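Über uns — Judoschule Tasaline

Startseite
Über uns
Kurse
Probetraining
Anfahrt

Wer wir sind

Die Judoschule Tasaline ist ein kleiner Verein mit eigener Halle in Clesuvau. Bei uns trainieren Kinder, Jugendliche und Erwachsene, Anfänger genauso wie Personen, die schon viele Jahre auf der Matte stehen. Einige von unseren Mitgliedern haben früher Wettkämpfe gemacht, andere haben erst mit fünfzig Jahren die erste Fallübung gelernt. Beide Gruppen sind uns gleich lieb.

Gegründet wurde die Schule im Jahr 2000, damals noch als Abteilung im Turnverein Zamora. Wir hatten zuerst nur einen Abend pro Woche und mussten die Matten jedes Mal selbst auslegen und wieder wegräumen. Später ist die Gruppe gewachsen, und die Turnhalle war für uns nicht mehr frei genug. So haben wir uns selbständig gemacht und den Namen Tasaline angenommen, nach der Straße, in der unser erster eigener Raum lag.

Wie wir trainieren

Eine Stunde beginnt bei uns immer mit der Begrüßung im Knien. Danach kommt das Aufwärmen, dann die Fallschule, auch für die Fortgeschrittenen. Manche finden das langweilig, aber wir bleiben dabei. Wer sicher fallen kann, hat keine Angst vor dem Wurf und lernt ihn deshalb schneller.

Im zweiten Teil üben wir Technik mit dem Partner: im Stand die Würfe, am Boden die Haltegriffe und die Befreiungen. Am Ende gibt es Randori, also den freien Übungskampf. Niemand wird dazu gezwungen. Die Kinder kämpfen nur mit Partnern, die im Gewicht zu ihnen passen, und der Trainer entscheidet, wer mit wem auf die Matte geht.

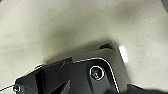
Helle, fein gesprenkelte Fläche, im unteren Teil ein schwarzes Gehäuse.

Einmal im Monat findet eine Stunde nur für Kata statt. Diese festgelegten Formen brauchen Geduld, und nicht jeder mag sie am Anfang. Wir empfehlen sie trotzdem allen, die eine Prüfung zum braunen Gürtel vorbereiten möchten. Für Gürtelprüfungen gibt es bei uns feste Termine, die wir rechtzeitig in der Schule aushängen. Angemeldet wird man vom eigenen Trainer, nicht von den Eltern — darum bitten wir ausdrücklich.

Unsere Gruppen

Wir haben 3 Kindergruppen, getrennt nach Alter und Erfahrung, eine Gruppe für Jugendliche und zwei für Erwachsene. Die Jüngsten fangen mit fünf Jahren an. Bei ihnen geht es viel um Laufen, Rollen und Gleichgewicht, das eigentliche Judo kommt langsam dazu.

Für Erwachsene ohne Vorkenntnisse beginnt jedes Jahr im Oktober ein neuer Grundkurs. Man kann auch während des Jahres einsteigen, muss dann aber etwas mehr Geduld mit sich haben. Einen Judoanzug braucht man für das Probetraining noch nicht. Eine lange Sporthose und ein festes Oberteil ohne Reißverschluss genügen.

Unsere Mitglieder

Zurzeit hat die Schule 351 Mitglieder. Viele kommen aus Clesuvau selbst, ein Teil fährt aus Stelen und aus Zamora zu uns. Für die Kinder aus Stelen haben die Eltern eine Fahrgemeinschaft organisiert. Wer daran teilnehmen möchte, fragt bitte vor dem Training am Eingang.

Mit dem Judoclub Stelen verbindet uns eine lange Freundschaft. Wir trainieren mehrmals im Jahr zusammen, einmal dort und einmal bei uns, und fahren gemeinsam zu Turnieren. Auf dem Turnier sind wir natürlich Gegner, aber nur so lange, bis der Kampfrichter den Kampf beendet hat.

Was uns wichtig ist

Wir erwarten Pünktlichkeit, einen sauberen Anzug und kurz geschnittene Nägel. Schmuck wird vor dem Training abgelegt. Wer krank oder verletzt ist, darf gern am Rand sitzen und zuschauen, das ist auch eine Form von Lernen. Auf der Matte sprechen wir Deutsch, die Namen der Techniken bleiben aber japanisch. Für Mitglieder, die Deutsch erst lernen, zeigen wir lieber einmal mehr als einmal zu wenig.

Ein Probetraining ist kostenlos und unverbindlich. Kommen Sie bitte eine Viertelstunde früher, damit wir die Anmeldung in Ruhe ausfüllen können. Bei Kindern muss ein Elternteil unterschreiben.

Judoschule Tasaline, Postfach 3475, Clesuvau
Letzte Änderung dieser Seite: 2026-03-08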